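Manutenção de terça

Na oficina da Prastcombe, a célula da mesa branca tinha dois braços, dois temperamentos e um único manual, impresso em letra tão miúda que só Wycliffe Kirui fingia lê-lo.
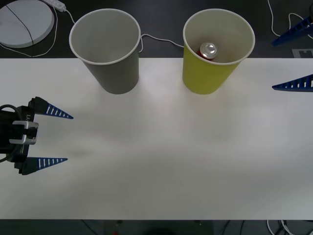
Mwanaisha Biwott respondeu que dedo azul não se aperta no olho, que existia torquímetro e que ele estava na gaveta, onde Wycliffe o guardara em setembro para não perder.

Wycliffe foi até a gaveta. Achou o torquímetro, uma colher e a garantia vencida da garra esquerda.

O defeito era modesto. A cada 40 ciclos, o braço esquerdo fechava os dedos um pouco antes da hora, com a pressa de quem quer sair para o almoço. A assistência da Skotent cobrava uma visita só para confirmar que havia defeito, e outra para lamentá-lo.

– Zera a abertura – disse Mwanaisha. – Depois o parafuso do suporte. Nessa ordem.

Ele fez na outra ordem. O controlador mostrou erro 91, que o manual definia como “ver erro 91”.

– Nessa ordem – repetiu ela, sem levantar os olhos da planilha.

Wycliffe soltou o parafuso, zerou a abertura, apertou de novo e anotou tudo no caderno da célula, omitindo a primeira tentativa. Mandou rodar o teste com um copo de papel. O braço avançou, pensou no assunto e fechou os dedos com uma delicadeza que jamais demonstrara na presença do chefe.

– Quantos ciclos até a próxima revisão? – perguntou ele.

– 2000.

Ele escreveu 2000 no caderno e guardou o torquímetro na gaveta, debaixo da colher.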